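Equipment Planning Group, Rulevcombe
Minutes of the November meeting

Meeting opened at 4:10 p.m. Valdir Figueiredo in the chair. Minutes of the previous meeting accepted with one correction: the Cukolley quote excludes shipping. It had been written down as including it.

1. Sorting arm, Prukska proposal

The chair went through the revised offer. Prukska now wants a deposit before confirming a delivery month. Members asked what the deposit buys. The letter says "priority in the build queue," and no one present could say how long the queue is.

The sales sheet claims 1000 picks an hour. It was noted that the sheet doesn't say picks of what. The demo clip sent with the offer shows identical clean boxes arriving one at a time, all facing the same way. Our stream is bottles, cups, cartons and wrappers in a heap. The chair said he would believe the number when he saw it done with crushed paper in the pile.

Agreed: no deposit until Prukska has run a trial on mixed household packaging of our choosing.

Action: VF to write to Prukska.

2. Hand-held grippers

Two are budgeted for this year. A request has come in to raise that to four. The argument is that more recordings of people picking up litter by hand will make any arm we buy later easier to set up. The chair asked whether Prukska, or anyone else selling arms, had agreed in writing to use our recordings. They have not. Request declined for now, may be brought back with a letter attached.

Replacement finger pads are not in the budget at all. They were left out of the original estimate, and members were not pleased to learn of it at this stage. Sugden will be asked for a price on a box of 200.

3. Kitchen table sessions

The pick list was reviewed. Mixed drink packaging stays in: plastic bottle on its side, soda can, paper cups, a flat cup lid, a drink carton, snack bag, crumpled paper. Everything goes into the green basket beside the table.

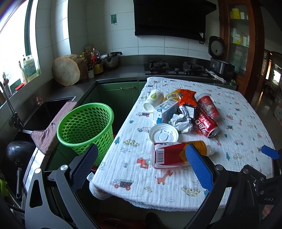 There was a long discussion of the patterned tablecloth. One view was that a plain cloth would give cleaner results. The other was that if the equipment can't cope with a few printed trucks and giraffes, we should find that out before paying for it. The second view carried. No money to be spent on cloths.

Flat items were raised again, cup lids in particular. Prukska's offer says nothing on them. To be added to the trial conditions under item 1.

4. Cukolley maintenance plan

Deferred. The plan covers "all wearing parts" but the list of wearing parts is blank.

5. Any other business

A member asked whether the group had ever costed doing the sorting by hand for another year. It has not. VF to put figures together before any purchase is voted on.

Meeting closed at 5:25 p.m.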